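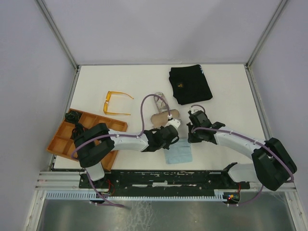 *Small household items on a white tabletop, including tinted glasses, folded cloth goods and a compartment tray holding black cable.*

**Gotalberg releases Skerkura, a sorting standard for small household items**

MARNMONT, February – Gotalberg, a household storage consultancy, has released Skerkura, a written standard for sorting, folding and storing the small items that collect on tables, counters and hall furniture. The standard covers 149 item types in seven storage classes and can be used with trays, drawers and shelf bins from any manufacturer.

Skerkura replaces the Agbeko worksheets, which Gotalberg has supplied to property managers and furnished-rental operators. The worksheets assigned items by room. The new standard assigns them by handling properties: whether an item is rigid, whether it can be folded, whether it tangles, and whether its surface scratches under light contact.

"The room-based sheets produced duplicates," said Dela Antwi, technical lead for the standard. "A charging cable had one entry for the bedroom, another for the kitchen and a third for the desk, and the three entries gave different instructions. It now has one entry and one instruction."

**Storage classes**

The classes are numbered one through seven and are applied in order. An item that meets the definition of more than one class goes into the lower-numbered class.

1. Eyewear and other items with exposed lenses
2. Cables, cords and earphones
3. Folded garments
4. Small cloths, including cleaning cloths and napkins
5. Items kept in clear retail packaging
6. Pouches, cases and flat accessories
7. Rigid items not covered elsewhere

Class 2 received the most revision during drafting. Cables up to one meter are coiled to fit a single compartment, with the free end tucked through the coil. Longer cables may occupy two adjacent compartments, provided that both are in the same row. Two cables may not share a compartment unless they belong to the same device. A cable that cannot be matched to a device is tagged and held for 60 days before disposal.

Class 1 items are stored with the lenses facing up and nothing resting on them. Glasses may be left on a work surface during sorting but are the first items to be put away. Tinted and clear glasses are treated alike. The standard does not require a hard case, although it recommends one where the compartment has no lining.

Classes 3 and 4 share one folding procedure. Each piece is folded to a rectangle that fits its container with clearance on every side. Garments with a logo or printed mark are folded so that the mark stays visible and can be used for identification. Small cloths are stored flat and may be stacked. Garments and small cloths are never stacked together, even when their folded sizes match.

Packaged items in Class 5 stay in their packaging until first use. Once opened, they are reclassified by content, and the packaging is discarded.

**Tray layout**

An annex sets out layouts for compartment trays. It specifies the order in which classes are assigned to compartments, beginning at the upper left and continuing by row. The annex does not call for a particular tray size, color or material. A raised outer rim is recommended for trays that are carried between rooms.

Large garments, books and kitchenware are outside the scope of the annex and of the standard as a whole. Medicines, batteries stored loose and sharp tools are also excluded and should be kept according to their manufacturers' instructions.

**Trial use**

A draft was used in 410 furnished apartments in Marnmont before release. Housekeeping staff applied the classes at tenant changeover and recorded each item that could not be placed. The staff filed 366 comments. Most concerned items with attached cords, such as corded headphones and electric shavers, and the wording of Class 2 was changed to address them. Corded headphones remain in Class 2. Shavers were moved to Class 7, with the cord detached and stored separately where the design allows.

"Staff wanted a rule they could apply with the item in hand, without opening the document," Antwi said. "The one-page index was added for that purpose. It lists every item type alphabetically with its class number."

**Availability**

Skerkura is available from Gotalberg as a printed binder and as a printable file. Both versions contain the seven class definitions, the folding procedure, the tray annex and the one-page index. Current users of the Agbeko worksheets will receive the file without charge, together with a table that matches the old room codes to the new class numbers. The worksheets will no longer be updated.

Compartment labels are sold separately in sheets, numbered to match the classes.

**About Gotalberg**

Gotalberg prepares storage and inventory documents for furnished rentals, residence halls and private households. Its office is in Marnmont.

**Press contact**

Dela Antwi, Technical Lead
Gotalberg, Marnmont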